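Stellell two-finger gripper: one month in

I've been putting off writing this up because I kept changing my mind, and then I changed it back again, so take it as a verdict from somebody who has used the thing every evening in May and finally settled down.

Quick background. My bench arm came with the stock Divorano fingers, which are fine for blocks and cups and pretty hopeless at anything flat. The Stellell cost me 275 dollars, and swapping it on took 51 minutes (most of that was me hunting for the right hex key!). The bolt pattern matched. The cable did not, and the adapter is sold separately, grrr.

Once it was on I liked it right away. It closes smoothly, it doesn't chatter at low force, and I can dial the force in 100 steps, where the Divorano gave me soft, medium and crunch. I ran 400 picks on loose screws and connectors before trying a whole computer, and the pads still look decent.

My one real gripe is bulk. Out on an open table you don't notice how wide the fingers are. Inside a PC case, with cables crossing everywhere and the drive bay crowding one side, you notice right away, and they take up a big piece of the wrist camera's view too. 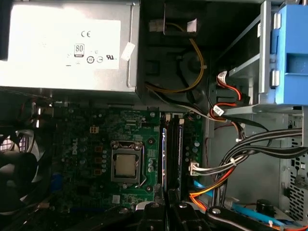

Anqi Fu wrote to me that the width bothers her less than the pads do. She'd take the Song fingers for memory modules any day, as they're narrower at the tip, and she thinks I'm being too kind about the adapter cable. Fair enough on the cable. I haven't had the Song set on my own arm yet, so I can't argue the rest.

Would I buy it again? Yeah, I think so, for bench work. For cramped cases I'd wait and see what Pladamier does with their slim version, if it ever ships.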